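Feltdale open day: notes on a shelf-stocking cell

25th May

I spent most of an afternoon at the Feltdale open day, and most of that in front of one cell. The building belongs to Avuden, who do integration work for grocery and drugstore back rooms. They had several stations running. I skipped the palletizer, having seen enough palletizers, and stood at the shelf-stocking demo until my feet hurt.

What follows is from my notebook, cleaned up a little. Figures are the ones the engineers gave me unless I say otherwise. I had no stopwatch and did not ask to see logs.

The cell is called Sadum, after the software that runs it. The arm is bought in, and so is most of the gripper. What Avuden sells is the planning layer, the item database and the fixture calibration. Byung-chul Oh, who leads the calibration work, ran the station for the session I watched and took questions between cycles.

The task is facing. In a store, facing means that the front of the shelf is full, the labels point at the customer, and the stock behind is pulled forward to fill gaps. It is dull work and it is done at night. For a robot it is harder than bin picking in one respect and easier in another. Easier, because the items are supposed to be in known places. Harder, because the result has to look right to a person walking past, and a box that is eight degrees off square looks wrong even if it is within reach of everyone who wants it.

The test stock was mostly cracker and snack cartons, which are a good choice. They are light, the panels flex, and different flavors of one product share nearly all of their artwork. The honey and chocolate Bunny Grahams, for instance, are both purple with the same logo in the same spot. A classifier trained on whole-front color will confuse them all day. Oh said the first version did exactly that, and that they now weight the flavor band at the bottom of the panel separately from everything above it. 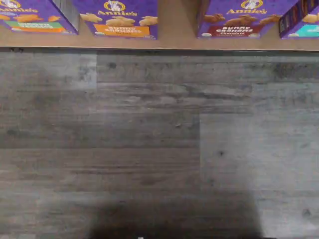
The item database held 1,374 products on the day. Each entry has outer dimensions, mass, a crush limit for the side panels, and a set of reference views. The crush limit is the field I asked the most questions about. It is measured with a small bench press on sample cartons, and the value stored is the load at which the panel first bows by a set amount, with a margin taken off. For thin cartons the margin is generous. Oh would rather drop a box than dent it, on the grounds that a dropped box gets picked up and a dented one gets marked down.

Registration works from the fixture. The system finds the uprights and the front edge of the shelf first, builds a local frame from those, and only then looks for product. Product position is stored relative to the shelf edge. If somebody bumps the shelving, the edge moves, the frame moves with it, and the stored positions stay valid. I asked what happens when the board sags under load. The answer is that they fit the front edge as a shallow curve instead of a line. For short boards this makes no practical difference. For long ones under canned goods it apparently does.

Yaw estimation is where the time goes. A carton standing square gives you one visible panel and very little else. Turn it a few degrees and you see a strip of the side panel, which is useful, except that the side is often in shadow and printed with small text. Their method fits the bottom edge of the carton against the shelf surface and ignores the side artwork completely. It needs a clear view of the base. Anything that hides the base, such as a price rail with a tall lip, degrades the fit. Oh was open about this. Kong, the chain that paid for the pilot, uses a tall lip in a good part of its stores, so the problem is not academic to them.

On approach, the vertical room between boards matters more than I had expected. An arm coming over the top of the stock needs space for the gripper, the wrist and whatever cable hangs off it. The planner treats the cable as a swept volume with a fixed radius, which is crude but safe. It costs them some poses that would in fact be reachable. A slimmer wrist would fix more than better software would, in my opinion, and I said so. Oh did not disagree.

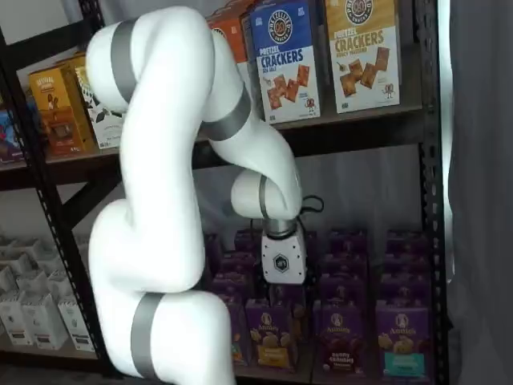 The arm over the lower shelf, gripper pointing straight down above the packed purple boxes.

Some figures for those who want them. The acceptance test for the pilot was 200 placements, mixed stock, with a person judging each front from normal walking distance. The cell passed 186. Of the failures, the largest group was yaw error on cartons whose base was hidden. Next came cartons that leaned on a neighbor and followed it when it moved. Wrong flavor was a small remainder. A failure here means only that the judge would have straightened or swapped the box, so I would read the number as an upper limit on annoyance and nothing worse.

Teaching a new fixture takes 48 minutes by their count, including the calibration sweep. I would like to see that done by someone who did not write the procedure.

Things I asked about and did not get a full answer to:

Restocking order. The planner fills from the back, as it should for date rotation, but it does not read dates. It trusts the order in which the cases arrive. That pushes the problem upstream to whoever opens the cases.

Mixed depth. If a row is tightly packed, the fingers have no room to close on a single box. Suction on the top flap works when the flap is glued flat. Some are not. The plan is a two-step move, tilt first and then lift, and I was told it exists in simulation.

Recovery after a fall. At present the cell stops and calls for a person. For a night shift with one person on the floor that is acceptable up to a certain rate, and I could not get anyone to name the rate.

The next session at Feltdale will cover soft packs, meaning chips and frozen bags. Base fitting will not carry over, as a bag has no straight base to fit. I have put my name down for it and will write it up in the same way. If you were at the earlier session that day and saw the tilt move run on the real arm, send me a note, as I would like to add it here.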